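Unit 6: Tabletop Demonstration Setup
Course handout, Vitcombe Culinary Skills Program
June 2025

28 shares | 0 comments

6.1 Scope

This unit covers the layout of a small cooking demonstration on one table, with a cloth backdrop and a title in cut-out letters. It assumes you have read the Triltik notes on portable appliances. Full kitchen stations are treated in Unit 8.

6.2 Backdrop

Use a dark, plain fabric. Black hides pin holes and gives the highest contrast with pale appliances and with colored lettering. Fix the top edge first, starting at the center and working outward. Clips placed far apart let the cloth sag between them in shallow arcs. This is acceptable behind a short demonstration, but lettering fixed to a sagging section will tilt with it. Add clips before adding letters.

Keep the lower edge of the cloth behind the table and clear of every appliance. Fabric must never hang over a heating zone or a toaster slot.

6.3 Lettering

Foam letters are light enough for pins or double-sided tape. Put the shorter or smaller word on the upper line and the larger capitals below it. Pastel colors read well on black; a thin outline in a darker shade helps at distance. Letters near a fold or a curve in the cloth are hard to read from the opposite side of the room – check from both ends of the front row.

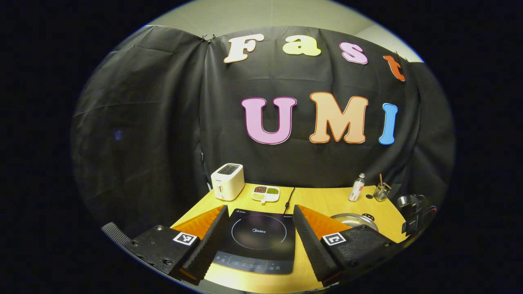
6.4 Placement of appliances

Tall items go to the back of the table and to one side. A two-slot toaster in the rear corner leaves the center free and keeps its lever within reach. The flat cooktop goes in the center, toward the demonstrator, with its marked ring fully visible. Leave the ring bare until the cookware is needed.

Induction works only with magnetic cookware. Test each pan base with a magnet during preparation. Keep phones, cards and loose metal utensils off the glass.

Run the toaster and the cooktop from separate outlets where the room allows. Route cords off the rear edge of the table and tape them to the floor.

6.5 Dry ingredients

A divided tray is preferred to separate bowls. It takes less space and moves in one piece. Assign one ingredient per compartment and keep contrasting colors next to each other, for example brown beans beside green. Fill to just below the divider. Portions for the Estrella recipe set:

Beans, brown: 100 g
Beans, green: 100 g
Pale grain: 274 g (refill from the container as required)

6.6 Exercise

Draw a plan of your own table at a scale of 1:10. Mark the heating zone, the cord routes and the lower edge of the backdrop. Plans go in the Lirerari folder, one page each. The practical session on this unit is in August; bring the marked plan with you.

21 comments on previous unit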